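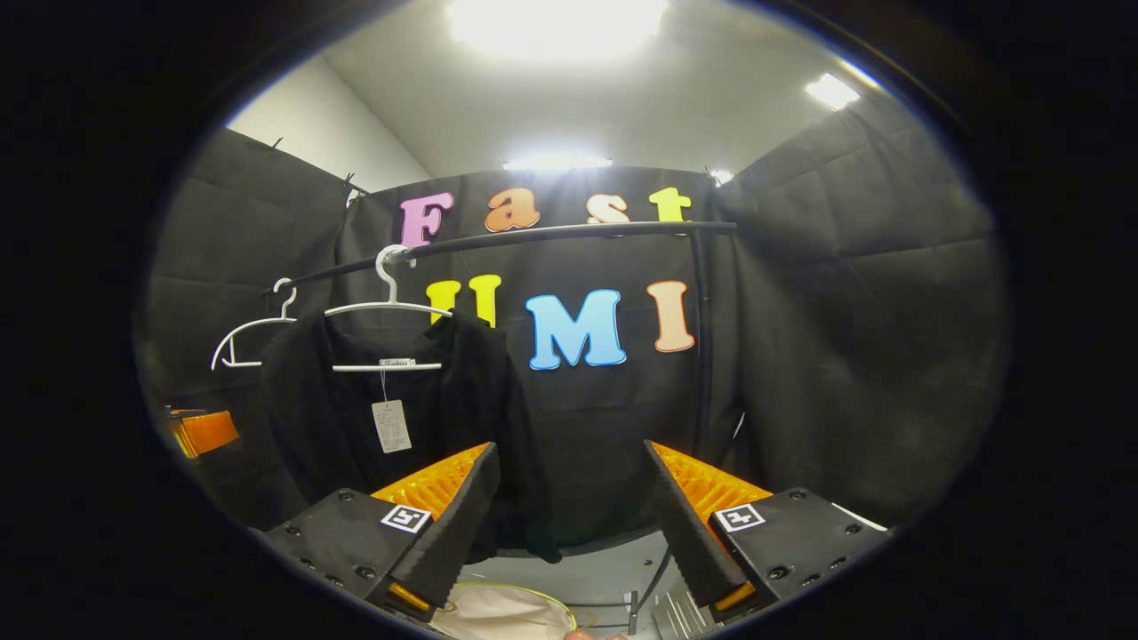
House Rules for Handheld Gripper Work
The bench gallery, Zorcombe
Put together by Asnakech Birhane. Last edited March 16, 2025

Hi! I'm Asnakech, and I look after the handheld gripper sessions at Zorcombe. People kept asking me for our rules, and for a long time the rules lived in my head, in Tolera Sisay's notebook and on a sticky note that fell behind the radiator. So I started this page. You get a title and a line or two per rule (okay, sometimes more, I get carried away), and you should be able to get through it over a coffee.

These are our own shop rules. They don't replace your employer's safety rules or any published standard, and if yours are stricter than ours, go with yours. Take what you like, change what doesn't fit, and write to me if you think we've got something wrong. Hugo Rey already has, twice, and both times I changed the page.

BEFORE YOU PICK ANYTHING UP

Check the screws
Finger mounts work themselves loose over a long session and you won't feel it happening. Go over every screw with the driver before you start and again after lunch. Snug is plenty! I have stripped a housing by being enthusiastic and I had to print a new one that night.

Look at the pads
Run a thumb along the ridges on both sides. If a ridge is worn smooth or a corner is lifting, swap the pads as a pair, never one alone. A new pad facing an old one grips lopsided, and all your grasps start to drift to one side.

Wipe the markers
If your fingers carry printed markers, those squares are how you get the opening width back later, so treat them like a lens. Dry cloth, no spray. A greasy thumbprint under a ceiling light can lose you a whole afternoon of width readings. Please don't stick tape on them "just for a second" either (Hugo, I mean you).

Wipe the lens too
Everybody remembers the markers after reading the last one and forgets the lens. Same cloth, clean side.

Open and close, slowly
Before the first episode of the day, do a full open and a full close with nothing between the fingers, and then do it again. We call this the yawn. The yawn gets recorded and saved with the session, and if it's missing the session goes back to whoever recorded it.

THE BENCH AND THE BACKGROUND

Write down what's on the table
Whatever is lying on the bench goes in the session note, including the stuff you didn't put there on purpose. Cables, little metal parts, a lid, all of it. Tolera used to tidy everything away first, and we got very clean data that fell apart the moment a pen was on the table. Now we allow clutter, and we log it.

Pick your background and leave it
Panels, curtains, letters on the wall, whatever you've got is fine. Changing it between sessions is fine too. Changing it halfway through a session without a note is how Oluwaseun Obi lost a morning trying to work out why two halves of one batch looked like they came from different buildings.

Clip your panels properly
Soft panels sag. A sagging one slides down behind the work one finger's width at a time, and you only notice when you compare the first episode with the last. Clip the top corners and give them a little tug.

Mind the lights
Ceiling lights reflect off glossy markers, glossy tags and pretty much any kind of plastic. Walk the gripper through the area you'll be using and watch the preview for glare before you record. If you find a bad spot, move the work a bit. Turning off half the lights in a shared room will not make you popular.

Cables go where feet and fingers don't
I have nothing clever to add. Tie them back.

WORKING WITH CLOTHES ON A RAIL

I'm giving this its own section, as we do a lot of it and it's the part I get the most mail about. Clothes look easy. They are so not easy!

Hanger or fabric, decide first
Say out loud which one you're going for before you reach. Going for the hanger and ending up with a sleeve is a different task, and it gets a different label. We had a batch called "take shirt" where half the grasps were on plastic and half on cloth, and I still haven't forgiven whoever did that. (It was me.)

Leave the price tag on
If the task is shop clothes, the tag stays. It swings, it twists, it gets between the pads, and that's what tags do in shops. Cutting it off gives you a task that only exists in your lab. If the tag gets pinched, keep going and mark it in the note.

Check the tag for things you shouldn't publish
Printed prices and sizes are no problem for us. Anything with a person's name, an order number or an address comes off or gets swapped for a blank one. Do it before you record. Blurring afterwards is miserable work and you'll miss one.

Empty hangers count as objects
A bare hanger next to the one you want is part of the setup, so log it. Leave it there in some sessions and take it away in others. We used to ignore them completely, and then the policy learned to reach for whatever hanger was farthest to one side, dressed or not.

Lift, then pull
The hook has to come up and over the rail before anything moves toward you. Pull first and the whole rack comes along for the ride. On our light racks that means the rack tips, and the person on the bench gets a lapful of coats. Lift, clear the rail, pull. Say it like a song if that helps.

Weigh down the rack
See above, re: lapful of coats.

Don't help with your other hand
This is the rule I repeat most! Your free hand wants to steady the cloth, and it'll sneak in without asking you. The robot doesn't have your free hand. If it touches the garment or the hanger in a one-gripper task, stop and redo it. A fingertip showing near the edge of the view without touching anything is fine by us, so note it and carry on. Plenty of teams are stricter on that, and I get why.

Let the cloth settle
When you put something back, wait until it stops swinging before you end the episode. We count to 4 under our breath. Oluwaseun counts in Yoruba and is always done before me.

KEEPING, THROWING OUT, LABELING

Fumbles stay if you recover
Missed the hook and caught it on the second try? Keep it, label it as a recovery. Dropped it on the floor and picked it up by hand? That one goes. The line we use is whether the gripper did all the fixing by itself.

No more than 18 in a row
After 18 episodes you put the gripper down and someone else takes over. Your wrist will thank you, and the data will too. Hugo thought this was silly until we plotted his grasp speed across one long stint, and it looked like a ski slope.

Short breaks are breaks
Reviewing clips on a laptop while holding the gripper in your lap doesn't count. Put it down, walk about, drink something away from the bench.

Log who held it
Initials only, and only with that person's okay. People move differently, and you want to be able to spot when a whole batch came from one pair of hands. In August we had a batch of 193 episodes and every single one was Tolera's. It was lovely, smooth work, but it all came in from the same side, as he's left-handed and stands where he likes.

Second pair of eyes
Whoever recorded a session does not get to sign it off. We pull 8 episodes at random and a colleague watches them from start to finish, including the boring bits at the ends. If a label is wrong in any of them, the whole session gets checked.

One name per thing
Hanger, rail, tag, hook. Choose the words once and put them on the wall. Between us we had "bar," "rod," "rail," "pole" and, for one mysterious session, "the horizontal." Grigoris Vasilakis spent a good part of his first month with us merging those.

PEOPLE IN THE ROOM

Tell them you're recording
There's a sign on our door and we say it aloud as well. Wide lenses see a lot more than you think, so someone standing off to the side may well be in it. If a person would like not to be recorded, pause until they've gone by. We've never had a deadline that couldn't wait for that.

Quiet for the mic, or mic off
If you don't need sound, turn it off. We ran with it on for ages out of pure habit, and all we collected was me humming.

When the robot takes over
All of the above is for people holding the gripper. Once the same fingers go on an arm, you're in another set of rules altogether. There's a marked area on the floor, a stop button within reach of someone who is doing nothing else, and no hands on the rail while it's powered. Our checklist for that side is the Rundov sheet and it hangs next to the arm. Please don't run the arm off this page!

CHANGES AND THANKS

The Flisora folks sent in the bit about swapping pads in pairs, after going through a sad little pile of single ones. "Empty hangers count as objects" grew out of a long phone call with the team at Amadi, who hit the same trouble with mugs on hooks. Hugo wrote the first version of the tag rule and I made it shorter, and he'd like you to know his had better jokes.

Still to write: a proper entry on knits (they stretch, they snag, I have opinions) and something on slippery hangers. If you've got a rule for either one, send it over and tell me what name you'd like next to it.

Asnakech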